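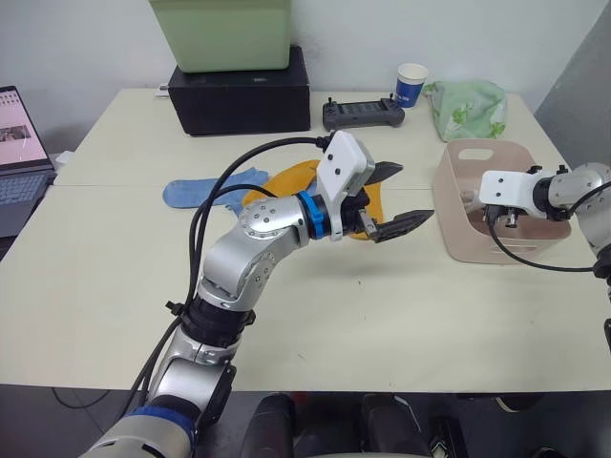
I drove out to Grirnbridge to ask one of the engineers at Mwakalinga about the cable. If you follow the sock-sorting people at all you've probably heard some version of the cable story, and I wanted it from the person who was standing closest. (She asked me to leave her name off, so she's "the engineer" from here on.)

We sat down with bad coffee and she got right to it. "It was October, it was the end of the day, and the right arm just quit. No bang, no smoke. It was reaching for a sock and the gripper went dead halfway through closing."

A dead gripper isn't scary by itself, I said. She made a face. "Sure, but the arm didn't know. The arm kept going! It lifted, swung over to the basket, opened nothing, came back and did it again. And the left arm thought the right one was clear of the table."

So they touched?

"They touched. Wrist to wrist, pretty gently, and then not so gently, and I hit the stop."

The stop worked, thank goodness, but it took her longer to reach than she liked. The button was on the far side of the laptop and she had to lean across the table to get it, right into the space where two confused arms were shoving at each other. She told me that part twice, and I think it bothers her more than the crash does.

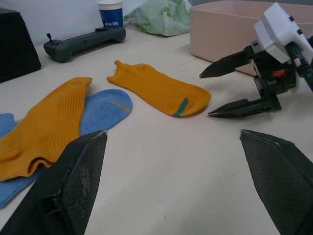
Finding the fault

You'd think a dead cable would be easy to find, but no. The gripper came right back after a restart and ran fine for 30 picks. Then it dropped out, then it ran fine again. "I swapped the controller. I swapped the power supply. I blamed the software guys at Estton, and I've apologized for that."

What finally gave it away was the log. The dropouts all came with the wrist turned the same direction, at full reach. She wiggled the cable by hand in that position and the gripper died on the spot. One wire inside had broken where it bent, and the jacket still looked perfect. It failed on run 751, and she knows the number by heart.

What they do now

The grippers have to report in before the arm is allowed to move, and if one goes quiet, both arms freeze. The cables have a bigger loop and get replaced on a schedule. There's a second stop button, on the near side this time. 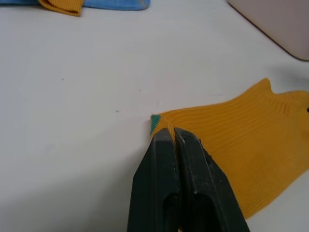

Fingertips at the toe of a yellow sock at the Mwakalinga bench.

I asked if she still trusts the thing. "With socks? Yeah, I do. I don't put my hands in there while it's live, and I used to do that all the time to straighten something out. I'd yell at a new hire for it now."

She's writing the whole mess up for the Jotitura users' list, log and all, and I'll link it when it's posted.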